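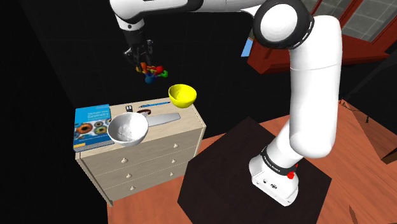 Render: Flollis simulation kit, household scene set. Credit: Leonilde Godinho / Altport

Flollis Household Kit – README

Flollis is a paid add-on for the Uzor simulator. It provides furnished rooms, a single-arm robot setup and a library of small household objects for testing pick-and-place policies before they go on hardware. Altport sells and maintains it. This file covers the standard edition.

What you get

- 9 room layouts with fixed furniture
- 250 object models with collision meshes
- 19 task templates, each with a start state and a success check
- a Franka arm model with a parallel gripper, mounted on a square base
- playback scripts for recorded episodes

Objects are everyday things such as bowls, mugs, pens, books, remotes and measuring spoons. Some are single rigid bodies. Others, like the ringed spoons, are made of linked parts and take longer to settle at the start of an episode.

Installing

Unpack the archive into the assets folder of your Uzor install and run the setup script from there. Copy your license file into the same folder. The first launch builds a mesh cache and is slow. Later launches read from the cache. If you move the folder, delete the cache and let it rebuild.

Running a task

Pick a room and a template in the config file, then start the runner. The seed sets object placement and arm start pose. The same seed on the same version gives the same start state. 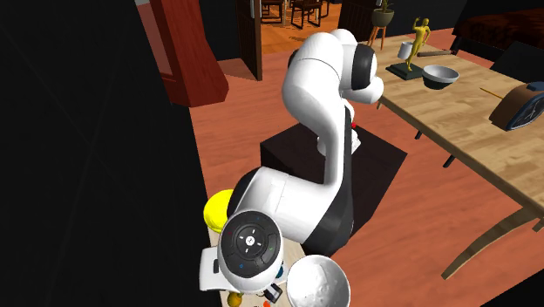 Placement is limited to surfaces tagged as usable in the room file. Dressers, dining tables and counters are tagged by default. Chairs and sofas are not, but you can add the tag yourself. Objects may be placed close to an edge or partly over it, so set the edge margin in the config if your policy can't handle that.

Cameras can be moved freely. There is no check that the arm stays out of the view.

Known issues

- Thin objects lying flat, pens in particular, can slip through the fingers when the gripper closes at full speed. Lower the closing speed.
- Dark walls lose most of their detail under the default lighting. Use the bright preset if you train on color images.
- 7 of the task templates don't yet work with the Sundis controller. They are marked in the template list.

License and support

One license covers one lab or team. Recorded episodes and rendered images may be published with credit to Altport. The object meshes may not be passed on separately.

Sverre Holmgren handles bug reports. Include the room name, template, seed and log file. Questions about scenes and object models go to Leonilde Godinho. The next release is planned for December – fixes for the Sundis templates come first.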